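Bears in jumpers – the spring sort-out

Every January I promise myself I'll go through the toy shelves properly, and every year it drags on until the daffodils are up. Well, it's done! Only one picture on the page so far, but the notes are all here and I'll slot the rest in as I get through them.

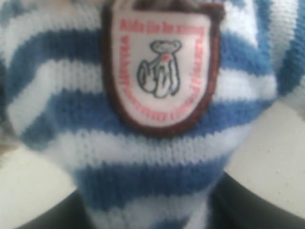
Blue and white stripes, and the little bear badge with his red heart.

I do love this one. It's the badge that gets me – a drawn bear on the front of the jumper, just grey outlines and a bit of shading, with that one tiny spot of red on his chest. The border is a lovely deep brown, nearly maroon, and there's reddish lettering all the way round the inside that I can't read properly in the photo. Something like "Aids" at the start, I think? If anybody recognises the patch and knows what it says, please drop me a line, I'd be ever so grateful.

The knitting is plain stocking stitch in wide bands. I'm a slow knitter myself (one sleeve a winter, if that) so I have a lot of respect for a stripe that goes round a fat tummy and still looks tidy. The blue is a cornflower sort of blue, much softer than navy, and with the off-white it makes me think of deckchairs and the front at Ferkport, where we used to go when I was small. My gran bought me a windmill on a stick there every single year and every single year I left it on the bus.

A bit about the sort-out, for those who asked

The shelves are in the back bedroom and they'd got into a real state. Things on top of things, ears squashed flat, a whole row at the back that hadn't seen daylight for ages. I took everything down and put it on the bed, which meant I then had nowhere to sleep until it was finished – good motivation, I can recommend it.

Each one gets a gentle going over with a soft brush, then I check the seams and the eyes. Anything loose goes in the mending basket. Jumpers and cardigans come off if they'll come off without a fight, and get a cool hand wash with a capful of Bokon, then dry flat on a towel. Please don't hang them! I hung a tiny waistcoat on the line once and it came back long enough for a giraffe.

Badges and patches I leave well alone. If there's a mark on one I dab round it with a damp cloth and stop there. I lost the colour out of a nice red one years ago by being too keen and I still think about it.

Storage

I've moved everything into the Trornska boxes with the clip lids. They were 10 pounds for 2, and they fit under the bed with a finger's width to spare. Tissue between the layers, and a lavender bag in each corner. The favourites stay out on the shelf, sitting up straight with a bit of elbow room.

Elīna Ķēniņš wrote to ask what I use for repairs on knitted bits. Mostly odds and ends of double knitting from the wool bag, and a blunt needle. For the pale stripes I've been very happy with the Þrastardóttir cream, it's got a slight warmth to it that sits better beside older wool than a bright white does. It does shed a bit while you're working, so wear an apron.

And Jacobus Coetzee wanted to know how many I've got altogether. I've never done a count, but my sister guessed 300 at Christmas and I went rather quiet.

Next on the list

The cardigans. There's a whole bag of them with no owners, all sizes, some with buttons and some with the holes where buttons used to be. I'm going to try matching them up over the next few evenings, with the radio on and a pot of tea.

If you've got a patch or a badge you can't place, send me a photo and I'll have a go – as close up as you can manage, and in daylight if possible, the lettering on these is always smaller than you think.

Back to the main gallery
Knitting patterns
Write to me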